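Peltside Home & Shed Forum > Floors, Walls and Everything Under Them

Thread: Foam puzzle mats over a concrete slab - worth it or mould farm?

wattlebird_jo wrote:

Hi all, long time reader, hardly ever post. We've got a converted garage out the back with a bare slab and I'm sick of standing on it. My knees are sick of it too. I do a fair bit of sewing and cutting out there and by mid-afternoon I'm hobbling like my nan.

Hubby wants to do proper vinyl planks but the slab isn't level (there's a dip near the roller door you could float a duck in) and the quote we got for levelling made me laugh out loud. So I'm looking at those interlocking foam tiles. The hardware place has them in grey and in a light blue and I'd go the blue, because why not have a bit of colour!

What I want to know is:
- do they go mouldy underneath
- do the edges curl
- can you put a table on them

The room's 6 metres by 4 so it's not a huge job.
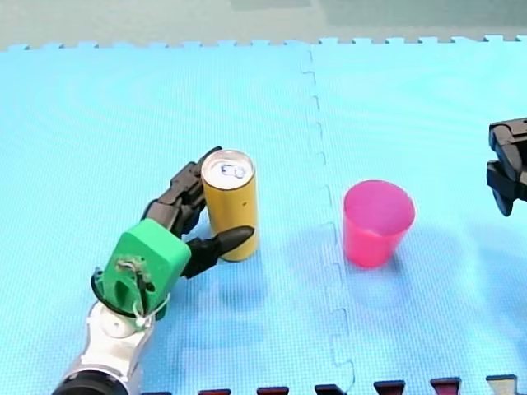

Also if anyone's got a favourite thickness I'm all ears. The cheap ones at the shop felt like a yoga mat that had given up on life.

----

slabhappy wrote:

Don't do it. Concrete breathes, foam doesn't. I pulled mine up after one winter and the smell would have knocked over a horse. Black spots all along the wall side. I paid good money for the Budach ones too, not the cheapies.

If you must, tape a square of plastic down on the bare slab for a couple of days first and see if it sweats. If there's water under the plastic there'll be water under your mats.

----

Genivaldo Pimentel wrote:

I'll disagree with slabhappy a bit here. Mine have been down since October the year before last and they're fine, but my slab was poured with a membrane under it and I lift a row every month or so and let it air. Ten minutes with the door up. If you're not going to do that then yeah, he's right.

Curling - only where the sun gets in. The row by my window has shrunk and pulled the teeth apart, so there's a gap that eats pins. You'll love that, Jo, being a sewer.

Table is no problem, but the legs leave dents that don't come back. Put a bit of ply under them.

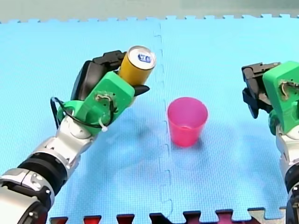

Peltside Forum - Page 2 of 4

wattlebird_jo wrote:

Thanks both! Did the plastic test. Dry as a bone on the house side, a bit foggy near the roller door. So maybe I just stop the mats short of the door?

And pins, oh no. I hadn't even thought about pins.

----

slabhappy wrote:

Foggy is wet. It's autumn, wait till July. I'm not trying to be a grump but I've been there with the scrubbing brush.

----

tin_lid_terry wrote:

Why does everyone jump straight to foam? Rubber stable matting. Heavy as sin, lasts forever, and you can drop a hammer on it. I've got it in my workshop and it'll outlive me. Costs more, granted. I spent $800 doing a double bay.

----

wattlebird_jo wrote:

Terry I have to be able to lift the stuff by myself! And I've been told it pongs. I cut wedding fabric in there.

----

tin_lid_terry wrote:

Smell goes off after a summer. Mostly.

----

Genivaldo Pimentel wrote:

"Mostly" is doing a lot of work there mate.

Jo, on thickness, I started with the thin Rimier set and you could feel every bump in the concrete. Changed to the Arruda ones, which are denser, and my back noticed the first day. Whole lot cost me $124 on special for a smaller room than yours. Buy a few spare tiles while you're there, the colours change from batch to batch and you'll never match it later. Ask me how I know.

Cleaning is the other thing. Light colours show every scuff, but you can find a dropped needle on them, so for your purposes I'd still go the blue. Warm water and a drop of dish soap, and don't flood the joins.
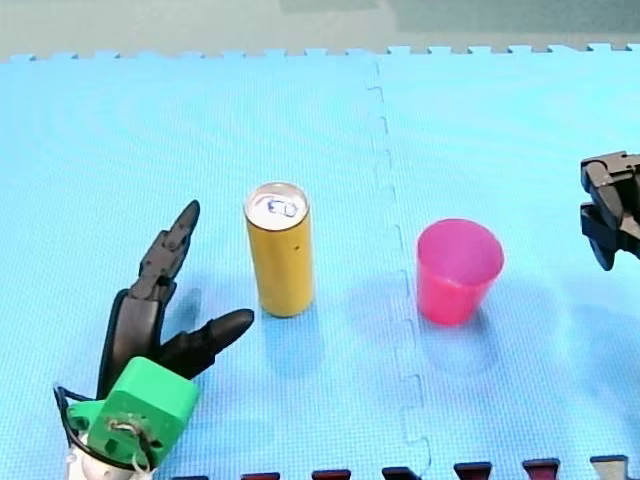

Light blue puzzle tiles, with the join running between two of them.

----

slabhappy wrote:

See that zigzag? That's where your crumbs and pins live. And on a slab like hers, that's how a spill gets under it.

----

kettle_on wrote:

Just put the mats where you stand! I've got a strip in front of my cutting table and another at the ironing board and the rest is bare painted concrete. When one gets grotty I hose it off and lean it on the fence. Never had a speck of mould, and I'm in a pretty damp spot.

----

wattlebird_jo wrote:

Kettle, I think that might be the winner. Hubby's happy as well, he can keep plotting his planks. I'll get a pack of the blue and do the table and the machine first and see how the dip behaves over winter.

Does the paint need to be the proper paving stuff or will ordinary floor enamel do?

----

kettle_on wrote:

Paving paint. Two coats, and give it a good week before you put foam on top or the pattern will stick to it.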